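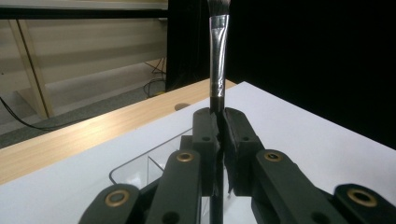 Black handle, long silver bit, dark bristles.

12/17/19

So I finally did the makeup brushes! I've been putting it off since March (I know, I know), and what pushed me over was Ghazala asking to borrow one on Sunday and me having to dig through three bags and a coat pocket before I could hand her anything. She was very sweet about it. I was mortified.

I cleared off the white table after lunch and started with the eye brushes, figuring I'd leave the big fluffy ones for when I had some momentum going. The clear acrylic organizer is the one from Melimley that I bought in the summer and then used for pens, rubber bands and a dead battery. All that is now in the kitchen drawer, so really I've just moved the problem over one room, but fine.

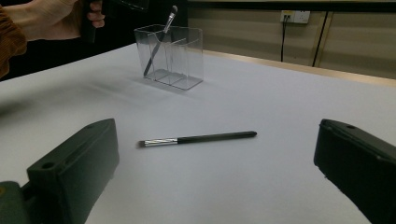 I went back and forth on whether the bristles should point up or down. Ľubica swears by lying them flat in a drawer, which would be great if I had a drawer. Up it is, then, so nothing gets squashed and I can tell which one I'm grabbing at six in the morning. The eyeshadow ones look so much alike from the handle end that I've been putting brown on with the wrong brush for months, probably. I thought about a dab of nail polish on the handles to mark them, maybe red for the crease and something pale for the lid. Might do that this weekend if the red hasn't dried up.

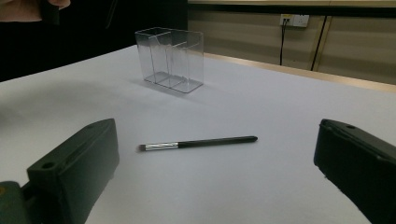

Then Wayne called about the cookies for Friday and I lost the better part of the afternoon, because you can't have a short call with Wayne. He wants to do 100! I said 52 and he laughed at me, so I guess we're doing 100, and I need to get butter.

Still to do: the fluffy brushes, the lipsticks, and that awful zip bag with powder all through the lining. I may just throw the bag out. Also need to write Ghazala a note and find the lid to the peach blush, which I had in my hand on Monday, I'm sure of it.

Soup for dinner, bed early.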